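Clear packing tape, 60 m roll, sold under the Pondstead name
Reviewed 26 October 2024

Four rolls bought, one used up, the second now open. The test load was small household goods: toiletries, sachets, booklets, cables, wipes. All cartons were reused single-wall board. Dispenser: none. The roll was torn by hand or cut with scissors.

Adhesion. On clean, flat board the tape grips at once and can't be lifted after a minute without pulling fibers. On dusty board it needs to be rubbed down with a thumbnail along its full length. On torn or furred board it holds poorly, and most of my failures came from that. A reused box with ragged upper edges has exposed corrugation, and the adhesive touches only the tops of the ridges. Trim the edge with a knife before taping, or run the strip 6 cm down each side so that it reaches sound liner.

Floor seams. Overlapping flaps get one strip along the seam and one across. A carton and a few sachets don't need more than that. Tape the outside only; tape on the inside of the floor picks up grit and catches on paper packets. 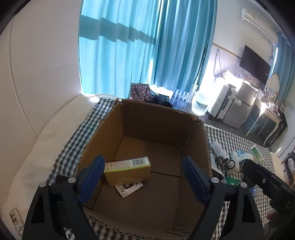
A comment under my earlier notes on the Grandia roll disagreed on this point. Inside tape is worth having on any box that has been opened more than twice, the commenter wrote, since the seam spreads from within and powder sachets work their way into it. I tried it on two boxes. The seam did stay tighter. I still don't do it for paper goods, but for loose small items the argument is sound.

Unwind. Loud, and uneven over the first two meters of each roll. After that the pull is steady. The film splits lengthwise if started at an angle, and a split start takes several turns to recover. Fold the end under by 1 cm after every cut. The end of the film is close to invisible on the roll, as with all clear tape.

Clarity. Good. Handwriting under a single layer stays readable. Under two layers a ballpoint label is still legible, pencil less so. I now write the contents on the side of the box first and tape over it.

Working surface. Most small-goods packing in a rented room happens on the bed, and tape behaves differently there. The mattress gives, so there is nothing to press against when closing the floor of the box. Close the floor on a hard surface, then move the box to the bed and fill it with the flaps up. Keep the roll flat on its side and away from the blanket's edge. Fibers on the exposed end cost a full turn of tape.

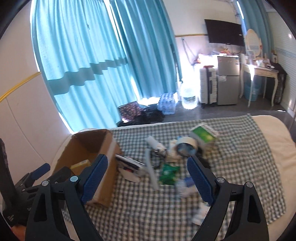

Ateş asks whether paper tape wouldn't do the same job with less noise and tear cleanly by hand. It would tear more cleanly, yes. The gummed kind needs water and a flat surface, and the self-adhesive kind I have used let go of recycled board in a cold hallway. For boxes that stay indoors it is a fair choice.

Storage. One sealed roll sat on a radiator shelf for 13 days. The adhesive had crept out at both sides and the roll stuck to its wrapper. The film still held, but the edges were unpleasant to handle. Store flat, cool and wrapped. The remaining two rolls will go into unheated storage in November, and I'll add a note if the cold affects them.

Rating: good on sound board, fair on dusty board, poor on torn edges. I would buy it again for single-wall boxes with light contents – for books I'd want a wider strip and a heavier film.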